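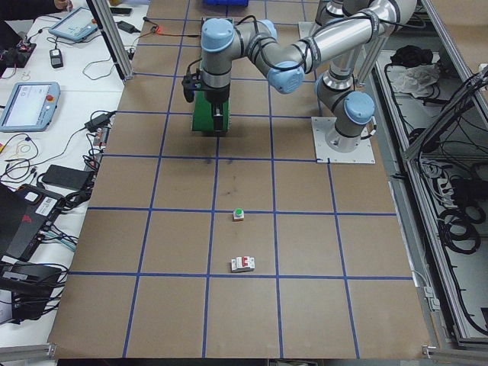 ## Urkard rehoming fund, progress to 9 December 2025

Quick one, full accounts follow in January.

- Older dogs: most placed. 2 still in foster, both seniors, both on joint meds. Slow going.
- Vet costs: 969 spent out of the 2000 grant. Dentals were the big one, worse than we budgetted for.
- Kennel repairs at Mirnusia: roof done, drains not. Waiting on a second quote from Chmielewska.
- Home checks: behind. Long drives, bad roads, will catch up after the holidays.

Need from you: OK to move some 1000 from transport to vet bills. Transport line is barely touched, fosters have been driving the dogs themselves.

New adopter form is in use, old one still on the website, will get taht swapped this week.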